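Inside the planner: Flutberg's bin-picking team on grasp selection, retries and keeping the logs honest

Jul 24, 2025

Flutberg has been writing control software for industrial arms for nine years, most of it unglamorous: drivers, trajectory checks, fault handling. Its current work is a planning package called Turnora, which takes a depth image of a bin and returns a grasp, an approach path and a withdrawal path. We spoke to the lead developer, who asked that the conversation stay on the code.

The first question was why a company that sold drivers moved into planning. "Customers were bolting a planner onto our driver and then ringing us when the arm stopped," the developer said. "In most cases the driver had done what it was told. The planner had asked for a joint velocity step the controller would not accept. We were debugging other people's planners by telephone, so we wrote one."

Turnora is split into three processes. Perception publishes a list of candidate objects, each with a pose and a covariance. The grasp module scores candidates against the gripper model. The motion module then tries to connect the current arm state to the best-scoring grasp, and works down the list if it can't. The processes share no memory and exchange timestamped messages, which costs a few milliseconds per cycle. The developer thinks that is cheap. "Any one of them can be killed and restarted without homing the arm. We also replay recorded messages into one process with the others switched off. Most of our bugs are found that way."

Long, plain-sided parts are the standard test load. They have few features for the pose estimator to hold on to, and their ends look alike. An early version of the estimator would flip a part end for end between consecutive images, and the motion module would throw away a perfectly good path and start again. The fix was to treat the two poses as the same hypothesis until something downstream needed to tell them apart. "It was a day of coding and a month of finding out that it was the problem," the developer said.

Parts lying against one another are harder. The segmentation step, which the team calls Tsai, used to merge neighbours of the same colour into one long object and propose a grasp at the false centre. It now carries both readings forward, one object or two, and the grasp module penalises any grasp that is only valid under one of them. A grasp near an end often survives both readings, even though it scores lower on torque.
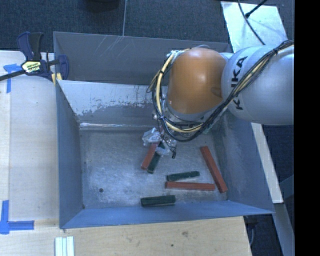
How does the planner keep the arm from hitting the walls of the bin?

The walls are modelled as four sloped planes with a safety margin, and every point along the path is checked against them, using swept volumes for the gripper and the last two links. If a grasp can only be reached by entering the margin, its speed is capped and its score is reduced, but it stays on the list.

Cables are a separate matter. Turnora does not simulate them. It represents the dress pack as a set of fat capsules attached to the wrist links, with a limit on accumulated wrist rotation. "People ask for a proper cable model," the developer said. "I have tried two. Both were slower than the rest of the planner put together, and neither predicted a snag any better than the capsules did." The rotation limit resets only when the arm passes through a known configuration, so the motion module will sometimes choose an odd-looking detour to get there.

The regression suite is called Trikar. It holds 1,803 recorded bin states, and a change to the grasp module is not merged until it has been run against all of them. Of those, 1,278 come from attempts that failed in some way. The imbalance is deliberate. Successful attempts were found to be poor at catching regressions – nearly any version of the code could solve them.

Planning time is limited to around 2,000 milliseconds per pick. When the limit expires the module returns its best valid path, or an explicit refusal with a reason code. Earlier releases returned an empty path, and at least one integrator's code read that as "already there" and closed the gripper. The developer described the reason codes as the most useful feature in the last release and the least requested.

Retry behaviour is still being argued over. At present a failed grasp lowers the score of similar grasps on the same object for the next three cycles, after which the penalty decays. Part of the team wants the penalty tied to whether the bin contents have moved. "That is the better design," the developer said. "It also needs a change detector we trust, and ours reports a change when the lighting shifts."

The next release is planned for October. It will include the revised message format, which breaks compatibility with older logs; a converter is written and is being tested on the Trikar recordings.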